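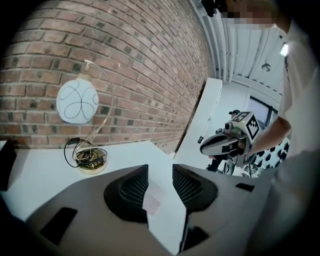
Both grippers out at the lamp table, brick wall end

23 August 2023

Quick one, I have to be out the door soon. Notes on keeping the hand grippers alive, mostly so I stop scrolling through old messages for the same answers.

Finger pads first. The black mesh ones. They pick up everything — skin oil, paper dust, whatever was on the table. Wipe with a damp cloth, then a dry one, then leave the fingers open until they're dry. No alcohol. I did alcohol all spring and the corners started lifting. New pads come from Jarkent in packs of 16 and take forever to get to Senholm, so order before you're down to the last pair. I was down to the last pair.

Then the lens. Blow it off, soft cloth, done. If you touch the barrel at all you redo calibration, no exceptions, even if it "only moved a hair". I lost an afternoon in session 239 that way. Every clip looked fine on its own and then none of them lined up in Drernix. Kept blaming the software. Was the lens.

The marker cube on top: check it's tight by trying to twist it, gently. If it gives, snug up the little screw underneath and redo the pose check. Don't glue it. A past version of me glued one and a slighty less past version of me had to get it off with dental floss.

Squeeze travel. Close the fingers all the way, let go, watch them come back. Should be even, both sides. If one lags, it's dirt in the slide nine times out of ten. Open the shell, brush it out, one tiny drop of dry lube, close it up. Don't overtighten the shell or it binds and you get to do it all again. I go over every 200 squeezes or so in my head but really it's whenever it feels crunchy.

What I check before a run now, in the order I do it:
Charge
Card in, and empty
Pads clean
Lens clean
Cube tight
Both clocks synced

The clock one is new. For Lambert we run 2 grippers together and they have to agree on the time or the whole session is junk. Restart both, wait for the sync light, then start. Dont start one early to save time. It saves nothing.

Still no good fix for glossy stuff. Pale tabletops throw light back up and the tracking gets twitchy, worse when there's a bright window behind. I've tried a matte cloth, which helps the tracking but then everything drags on the cloth. Might try dulling spray in September if I remember to buy any.

Also need to reprint the spare marker faces, the old ones got bent in my bag. Ok, gotta run. Will add the calibration steps when I've got them written out properly — they're on the back of an envelope right now.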